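4.2 Attendance and comment at the landfill hearings

The county held two public hearings on the proposed expansion of the Skotgate landfill, one at the Multby library and one at the Flerthorpe middle school. We obtained the sign-in sheets and the written comment cards from both. In all, 746 people signed in. A person who signed in at both hearings was entered once, under the first hearing attended.

Residents living within 3 miles of the site made up most of the Multby audience. They spoke mainly about odor, truck traffic on the county road, and the effect on well water. At Flerthorpe the speakers came from farther away, and more of them talked about the creek trail and the picnic grounds next to it. Several said they had not known the park shared a boundary with the landfill until they received the mailed notice.

The notice went to 1,000 households drawn from the property tax roll. Renters were not on that roll. Tripathi's earlier study of the Olmedo quarry permit found the same gap, and the county has not changed its mailing rule since then. We return to this point in Section 5.

Comment cards were coded by two readers working separately. Where they disagreed, Vivek Tripathi read the card and made the final assignment. Cards that raised more than one concern were given more than one code, so the totals by topic are larger than the number of cards. Cards left blank except for a name were kept in the attendance count and dropped from the coding.

We also visited residents who had agreed on the card to a follow-up interview. Interviews took place in their homes and followed the guide in Appendix B.
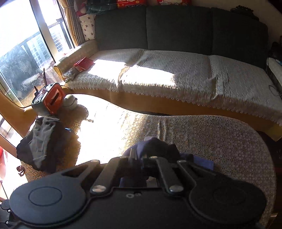 Department of Community and Environmental Planning, Public Participation Research Group
Figure 2. Dark navy-blue cloth held in a gripper, with a lace-covered ottoman beyond.

Interview answers were longer than the card comments but covered much the same ground. The main difference concerned trust. On the cards, few people mentioned the county board at all. In the interviews, most people brought it up without being asked, usually in connection with the earlier decision to close the Multby transfer station. Those who had spoken at a hearing were no more likely than the others to think the board would change its plan.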